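비타우(Witau) 성은 왜 층마다 다른 집처럼 보일까: 건축사 수업 개인 프로젝트 보고서

02/03/2024 | 글: 건축사 연습 수강생

처음에는 성벽만 다루려고 했어요. 브로티네(Brotine) 마을 위쪽 언덕에 비타우 성이 있는데, 마을에서 올려다보면 성벽이 제일 먼저 눈에 들어오거든요. 그런데 막상 올라가서 안마당에 서 보니까 성벽보다 안쪽 건물이 훨씬 이상하더라고요! 아래층은 창이 거의 없는 두꺼운 벽인데 그 위층은 갑자기 큰 창이 줄지어 있고, 맨 위는 또 벽돌이에요. 그래서 주제를 바꿨습니다. 제안서에 쓴 제목이랑 달라진 점은 미리 말씀드려요.

답사는 5월에 다녀왔고, 성 안에 2일 있었어요. 첫날은 비가 와서 바깥 스케치를 거의 못 하고 (종이가 다 울어서 버렸어요) 주로 아래층 저장고랑 계단실을 돌았습니다. 둘째 날에 줄자랑 메모장을 들고 바깥벽을 쟀고요. 자료는 성 매표소에서 파는 얇은 안내서, 마을 도서관에 있는 향토지, 그리고 '타누누라(Tanunura)'라는 옛 지도 모음 사이트에서 찾은 평면도를 썼습니다. 타누누라 평면도는 축척 표시가 지워져 있어서 제가 잰 벽 길이로 맞춰 봤는데, 북쪽은 잘 맞고 남쪽은 자꾸 어긋나요. 이유는 아직 모르겠어요.

1. 아래층

제일 오래된 부분이에요. 벽 두께를 창문 자리에서 재 보니 130센티미터가 나왔습니다. 돌은 언덕에서 바로 캐낸 듯한 거친 회갈색 석회암이고, 크기가 제각각이라 줄눈이 삐뚤빼뚤해요. 모서리 쪽만 큼직하게 다듬은 돌을 썼습니다. 처음엔 멋을 낸 건가 했는데, 수업에서 배운 모서리 보강을 떠올리니까 이해가 됐어요. 향토지에는 이 층이 마을 곡식 창고로도 쓰였다고 나오는데, 안내서에는 그 얘기가 한 줄도 없어요. 저는 향토지 쪽을 믿고 싶습니다. 안쪽 방 벽에 환기 구멍이 낮게 뚫려 있고, 화살을 쏘기에는 위치가 너무 낮거든요.

계단은 나선형인데 디딤판이 가운데만 푹 닳아 있어요. 내려올 때 진짜 무서웠습니다. 난간 대신 밧줄이 걸려 있고요.

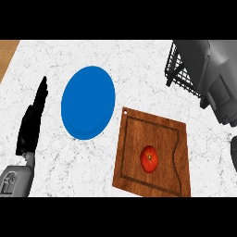

위층 큰 방은 성이 방어용에서 살림집으로 바뀐 시기의 공간이에요. 창턱이 낮아지고 천장도 높아지고, 무엇보다 벽난로가 생겼습니다. 안내서에는 벽난로 둘레가 '흰 대리석'이라고만 적혀 있는데, 이게 순백이라는 뜻은 아니에요. 그림 속 대리석 상판처럼 흰 바탕에 가는 회색 결이 지나가고 잔점이 흩어진 돌을 생각하시면 됩니다. 저는 대리석이라고 하면 매끈한 하얀색만 떠올렸던 사람이라, 벽난로 앞에서 한참 들여다봤어요. 아래층의 거친 석회암을 보고 올라온 다음이라 더 그랬는지도 몰라요.

2. 위층을 고친 사람들은 뭘 원했을까

향토지에 따르면 성주 집안이 겨울을 여기서 나기 시작하면서 큰 방을 손봤다고 해요. 창을 넓히면 추워지니까 벽난로를 키우고, 벽난로를 키우니까 굴뚝이 필요해지고, 굴뚝을 올리려고 서쪽 벽을 헐었다가 다시 쌓았습니다. 서쪽 벽 바깥에 서면 그 자국이 아주 잘 보여요. 돌 색이 한 단계 밝은 세로 띠가 지붕까지 올라가는데, 폭을 재 보니 70센티미터더라고요. 굴뚝치고는 좁은 것 같아서 교수님께 여쭤봤더니, 띠는 나중에 메운 부분이고 실제 연도는 더 안쪽으로 넓게 퍼져 있을 수 있다고 하셨습니다. 이 부분은 확인을 못 했어요. 굴뚝 안을 들여다볼 방법이 없어서요 ㅠㅠ

방 안쪽 벽에는 칠을 벗겨 낸 시험 구역이 있습니다. 손바닥만 한 네모가 계단처럼 이어지면서 색이 바뀌어요. 맨 밑은 황토색, 그 위가 탁한 초록, 마지막이 지금의 흰색. 저는 초록색 시절이 제일 마음에 들어요. 보고서에 취향을 써도 되는지는 모르겠지만요.

3. 맨 위 벽돌층

여기가 제일 말이 많은 부분이에요. 성이 오래 비어 있는 동안 지붕이 내려앉았고, 나중에 새 주인이 벽돌로 한 층을 올렸습니다. 마을에서는 이 층을 '모자'라고 부른대요. 듣고 나니 정말 모자로밖에 안 보여요! 벽돌은 언덕 아래 밀로셰비치(Milošević) 벽돌 공장에서 구웠다고 하고, 공장 터는 지금 주차장입니다. 답사 때 거기 버스가 서길래 내리자마자 바닥부터 살폈는데 벽돌 조각 하나 못 찾았어요.

안내서는 벽돌층을 '아쉬운 증축'이라고 적어 놨는데, 저는 생각이 좀 달라요. 아래층도 위층도 그때그때 필요해서 고친 거잖아요. 벽돌층만 진짜 성이 아니라고 하면 벽난로 있는 큰 방도 빼야 할 것 같거든요. 다만 벽돌 무게 때문에 남쪽 창 위 인방돌에 금이 갔다는 향토지 내용은 저도 신경이 쓰였습니다. 직접 보니 금은 분명히 있었는데, 무게 때문인지 땅이 움직여서인지는 제 수준에서는 판단을 못 하겠어요.

4. 모형 작업

최종 제출물은 단면 모형이에요. 처음에는 세 층을 다 같은 회색 판지로 만들었더니 정작 하고 싶은 얘기가 안 보여서, 층마다 재료를 바꿨습니다. 아래층은 골판지를 뜯어서 거칠게, 위층은 매끈한 흰 종이, 벽돌층은 붉은 색연필로 줄눈을 그었어요. 높이는 20센티미터로 맞췄는데 지붕을 얹으니 상자에 안 들어가서 지붕은 떼었다 붙일 수 있게 했습니다. 덕분에 큰 방 안이 위에서 보여요. 벽난로는 지우개를 깎아서 만들었고, 회색 결은 연필로 그렸습니다.

남은 숙제는 남쪽 벽이에요. 타누누라 평면도랑 제 실측이 왜 안 맞는지 알려면 향토지 뒤쪽에 언급된 다른 도면을 봐야 하는데, 그건 도서관 밖으로 못 나오는 자료라 다음에 갈 때 신청하려고요. 남쪽에 헐린 방이 하나 더 있었을 가능성도 생각하고 있습니다. 바깥 잔디밭에 길게 꺼진 자리가 있었거든요.

댓글

돌담길: 브로티네 외가라서 반갑게 읽었어요. 저희 할머니도 그 층을 모자라고 하세요 ㅋㅋ

건축과새내기: 벽 두께 재실 때 창문 자리에서만 재신 건가요? 저도 비슷한 과제 중인데 문 쪽이랑 값이 너무 달라서요.

글쓴이: 네, 창문 자리에서만요! 문 쪽은 나무틀이 덧대어져 있어서 줄자를 못 넣었어요.

maru_k: 잔디밭 꺼진 자리는 옛날 배수로라고 들은 적 있어요. 확실하진 않으니 도면 보시면 후기 부탁드려요.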